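The Trial Period

The Eleck arrived at the hospital in November, in two crates, on loan. The terms were simple. We had it for the month, and if we wanted to keep it after that we paid. If we didn't, Cekley would send a truck.

I was asked to write the review because I had written the one for the bed lifts, and the bed lifts had gone well. I am not a surgeon. I work in purchasing at Pradham General, on the ground floor, across from the vending machines. My reviews have a section for price, a section for service, and a section called Remarks, which most people skip.

The man from Cekley set the thing up in the old training room and gave me a folder. The folder said the Eleck would learn the hand of whoever sat at the console. After enough hours it would offer to finish a stitch on its own, and the surgeon could accept or decline with the left pedal. He said most customers ended up accepting. I asked what happened if you declined. He said it waited.

Our senior surgeon had the first turn. She was sixty-one and had already told the department she would stop operating in the spring. Her hands were fine for most things, but they had begun to shake at the end of a long day, and she had said so herself before anyone else had to. She sat down, put her forehead to the viewer and didn't speak for twenty minutes. I sat behind her with my clipboard and watched the wall screen.

I had seen the brochure, where everything was blue and clean. The wall screen was pink and red and very bright in the middle, and it went dark toward the corners so that I kept leaning in. I found I was holding my own hands in my lap the way the jaws were held.

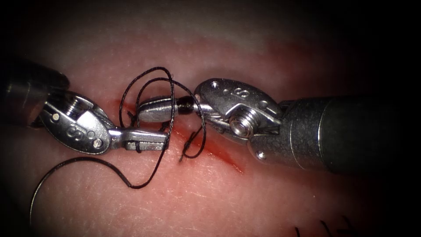
The wall screen, with the thread looped and the knot still to be tied.

"It wants to do the next one," she said.

A small green light had come on at the side of the console. I wrote down the time, because the form asks for response times.

"Are you going to let it?"

"No," she said. She pressed the pedal and the light went off. She tied the knot herself. Then she did another, and the light came on again, and she pressed the pedal again.

It went like that for two weeks. She came down at six in the evening when the lists were finished, and I stayed late to fill in my columns. Setup time. Downtime. Noise. The Eleck made a sound like a refrigerator in the next room. It broke down once, when a cable on the console worked loose, and the Cekley man talked me through fixing it over the phone. I gave service a high mark for that.

The younger surgeons came too. They accepted the light almost every time. The Eleck sewed a little differently for each of them. One pulled his thread long before he looped it, and the machine pulled it long. One always paused with the jaws closed, and the machine paused. They thought this was very funny and then they stopped noticing it. I put it under Remarks.

For comparison I was supposed to get a quote from Ammann, who make a cheaper system. Their salesman sent me a price and a video. The Ammann sewed the same way no matter who sat down. It was fast. Every stitch was like the last one. I could not find anything wrong with it, and I wrote that down too.

In the last week I asked her why she kept pressing the pedal.

She had taken off her shoes by then, as she did when she worked at the console. She thought about it for a while.

"I wanted it to have enough to go on," she said. "If I let it finish, it only learns the beginning."

I looked at the hours log that night. The Cekley folder said 3000 stitches made a full profile. The younger surgeons were nowhere near that. Her column was past it. She had been coming in before her morning lists as well, when I wasn't there, and signing herself in and out in pencil.

The next evening she sat down, did one stitch, and waited. The green light came on. She took her foot off the pedal and her hands out of the grips and turned the chair around so that she was facing the wall screen with me.

The instruments moved. The left one came in low and held still. The right one took the thread around, and around again, a little slower on the second turn. I had watched enough by then to know whose second turn it was. There was no shake in it.

She watched it to the end of the row. Then she put her shoes back on and asked me what it cost.

I told her. She made a face.

"Will they pay that?"

"I don't know," I said. "The Ammann is a lot less."

"What are you going to put?"

I said I would put what the form asked for. Price, service, downtime. She nodded and got her coat, and I heard her go up by the stairs and not the elevator.

I finished the review at my desk a little after nine. Under price I wrote that it was high. Under service I wrote good. I left Remarks for last, and it ran over onto the back of the page – I had to turn the sheet sideways to fit the rest in. In the morning I walked it up to the third floor myself and put it in the tray.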